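Gralholm, October 29, 2024

Village network of Gralholm opens to all households

The cooperative Plalum announces that its local internet network in Gralholm is now open to every household in the village and in the neighboring hamlet of Drirach. The construction started in June and was finished two weeks earlier than planned.

Until now, many families in the upper part of the village had only a slow connection over the old telephone line. In the evening it was often not possible to hold a video call, and the primary school had to download its teaching material during the night. The new network brings fiber to a small distribution room in the former dairy, and from there to the houses.

The work was carried out by the company Pichler together with members of the cooperative. The municipality gave the room free of rent for five years and paid a contribution of 3000 francs for the electrical installation.
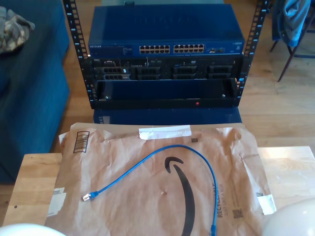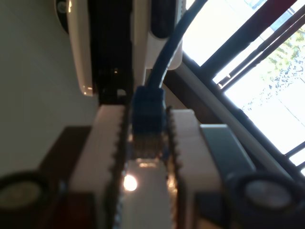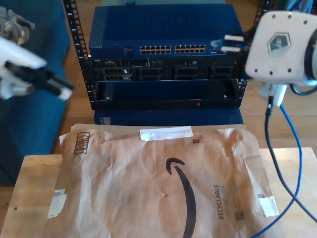
For Burgi Egger the most important point is that the bill stays in the village and that she can call a person she knows when the line is down. She would have liked to see the connection two years ago already, and she asks that the houses behind the sawmill are not forgotten in the next step.

Plalum confirms that these houses will be connected as soon as the ground permits digging again. The owners will receive a letter with the exact route of the cable and are kindly asked to return the signed form to the municipal office.

Membership in the cooperative is open to all residents, also to tenants. Members pay a single entry share and have one vote at the yearly meeting, regardless of how many shares they hold. Households which do not want to become members can use the network with a normal monthly contract. Existing telephone numbers can be kept.

Contact for the media: Emil Sutter, Plalum cooperative, Gralholm
Contact for new connections: Zlatko Delić, Pichler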